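Toy Lending Service: Frequently Asked Questions

Who may borrow from the Geltley Toy Library?
Any household with a child under eight may register. Grandparents and licensed child care providers are also eligible. Proof of address is required at the time of registration.

How many toys may be borrowed at once?
Each household may hold up to four items for 17 days. One renewal is permitted, unless another family has placed a hold on the item.

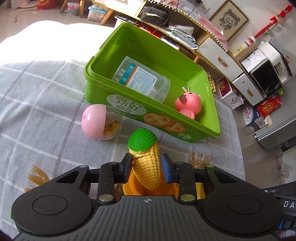
Toy corn figure on a checkered sheet.

Are the toys cleaned between loans?
Yes. Hard toys are washed and air-dried by library staff. Families are asked to wipe items before returning them — please do not use bleach. Soft toys are lent only if they can be machine washed.

What happens if a piece is lost or broken?
Please report it when the toy is returned. Ordinary wear is not charged. A missing part may result in a replacement fee, which will not exceed the price listed on the loan slip.

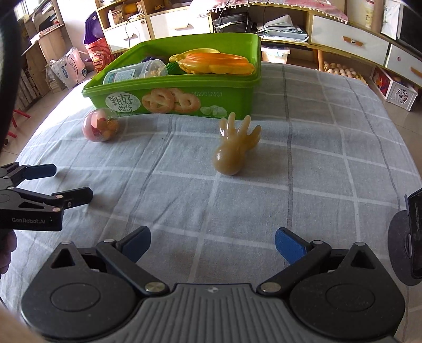
Adwoa Yakubu

May toys be used away from home?
Borrowed toys may be taken on visits and overnight stays. They should not be left outdoors or used in water unless the label states otherwise.

Does the library accept donations?
Donations are accepted in March only, when storage space is available. The collection now holds 948 items. Battery-operated toys must be complete and have a working battery cover.

How is a toy reserved?
Holds may be placed at the desk or by telephone. A reserved item is kept for three working days and then offered to the next household on the list.

Whom should I contact with a complaint?
Please write to Philomena Appiah, Member Services. Written complaints receive a reply within 17 days.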